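Subject: Re: [bridby-film] Khương feature: is the series continuity out?
From: Borislav Stojanovska
Date: 23 September 2024

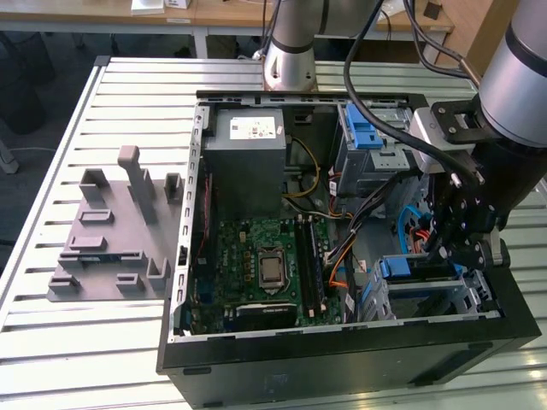
Two replies in one, as I missed most of the discussion over the weekend. On the main question, I think the movie keeps the first season of Drenell and drops the rest. The teaser puts Khương back at the harbor school, and in the series she left it in the season one finale, so either the film starts before that episode or it undoes it. My other reply is to the people asking about the episode archive. The old desktop tower is on its side with the side panel off, power supply, green motherboard and two black memory modules all in plain view, and the archive stays offline until I have it back together. The transcripts are also on the list server, so you can still check quotes against those.

Quoted below is the part of the earlier message I am answering.

> The studio has said the movie is "set in the world of Drenell" and
> nothing more. To me that reads like a reboot. They have recast
> Voltero, the costume is different, and the writers were not
> involved with the show. I don't see why anyone expects the
> animated series to count. Wouldn't it be simpler for them to
> start over with the origin story and use the comics?
>
> Also, does anyone know if the two-part special is supposed to
> come before or after season two? The discs and the streaming
> version put it in different places.

On the recasting, I don't give it much weight. Voltero had two voice actors in the series, and the change came in the middle of a season with no explanation in the story. A live-action version was always going to need somebody else. The role as written matters more. In the teaser he calls Khương "inspector," and that nickname comes from the show. In the comics he never uses it, and for the first few issues he doesn't know her well enough to call her anything.

The costume is a better argument for your side. The gray coat is from the comics, and the series never used it outside one dream sequence. But the shoulder patch on it is the series version, with the broken ring. The comics patch has a closed ring until very late in the run. My guess is that the costume people were told to use both sources and picked what looked good in live action. I wouldn't build a timeline on it.

As for the writers, you are right that none of the series staff are credited. I would still expect them to have watched it. The train station shot in the teaser is close to the opening of season one, down to the order in which the lights go out.

An origin story is possible, though I hope they skip it. The series covered it in a few minutes of flashback and that was enough. What I would like to see is the season when she and Voltero are not speaking, which the show rushed. A two-hour movie could handle that well with a smaller cast – the school, the harbor, the two of them, and one villain at most.

The special goes before season two. The discs have it right. In part one Khương still has the borrowed radio, and she gives it back in the season two premiere. The streaming version sorts by air date, and the special aired late because of the schedule change that August. If you are watching with someone new to the show, use the disc order, or the radio scene makes no sense.

A correction to the episode guide while I am here. It lists the running time of the special as one hour for both parts combined. It should be one hour less the repeated opening, which was cut on disc but is still there in the streaming version. I will fix that entry and the cross-references to it this week. The guide is up to 159 entries including the shorts, so if you spot other errors please send the entry number and not only the title. Several of the shorts share a title.

Someone asked off-list whether we should start a separate list for the movie. I would leave it here for now. Traffic is low between trailers and the subject lines are easy to filter. Please put "feature" in the subject if your message is about the movie, and "spoilers" if it discusses anything from the set reports. I haven't read those and would like to keep it that way.

Borislav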